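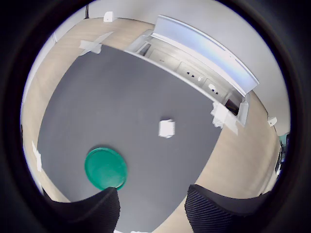 Green round lid or dish on a gray mat, wood floor behind.

Braltstead Household Plastics Word List – README

Contents
1708 terms for kitchen and storage items, collected from shop catalogs and mail-order leaflets. Each row holds one term, its spelling variants, a source code and a short gloss.

Files
terms.csv – main table, UTF-8, comma separated
sources.csv – source codes and catalog titles
notes.txt – open questions on glosses

Known issues
"Lid" and "cover" are merged in rows taken from the Pornach leaflets. 36 rows have no gloss. Color words are kept only where the catalog prints them as part of the item name.

Changes
March: Kaczorowski catalog added, 50 duplicate rows removed. The variant column now uses semicolons.

Maintainer
Ffion Gape. Send corrections with the row number and source code.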